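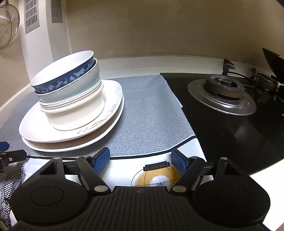

If a company says its robot can do the dishes, who washed the dishes it was shown with? The question came from a student in the back row, during the discussion after the Furex open day, and it is a better starting point for these notes than anything in the brochure we were handed.

Notes for Week 3: Reading a Demonstration

Required before class: your own visit log from Furex, one page, and the Pearce reading, sections 1 and 2.

What we were told. Furex builds its kitchen system, Skadix, from hand-held gripper recordings. A person holds the gripper, does the chore at an ordinary counter, and the camera on the tool records it. The recordings train a policy, and the policy runs on an arm. Our guide gave a success rate of 67 percent on stacking and unstacking bowls and plates, and said the training set had 1000 recordings.

What we were not told. 67 percent of what? I asked twice. The first answer was "trials," the second was "trials in the home setting." Neither one says how many trials there were, whether a person reset the dishes between them, or whether a bowl put down crooked was a pass. Write down the denominator every time. If you can't get it, write "not given."

A hand-held gripper has a person behind it. The wrist, the shoulder, and the judgment about when to squeeze are all human. A smooth recording shows that two fingers of that shape can handle the object in skilled hands. It shows very little about the arm. Several of your logs credit Skadix with things a Furex employee did by hand. Please fix those.

Nested bowls. A stack is a harder test than a single cup, and I'll give Furex credit for using one. The fingers have to find one rim among several, and the bowl underneath may come along. Ask which bowl the system was told to take, and whether it was told at all.

The live run. The arm worked for 19 minutes of a 75 minute visit. The rest was slides and a video from Damorent, the firm that supplies the arms. The video had cuts. Count the cuts in any robot video before you believe the speed.

For your revised log:
Separate what a person did, what the arm did, and what you saw only on video.
List each number with its source.
Mark any point where a staff member touched the setup.

Revised logs are due at the start of next class. We will go back to Furex in October, and I have asked to pick the dishes ourselves. No answer yet.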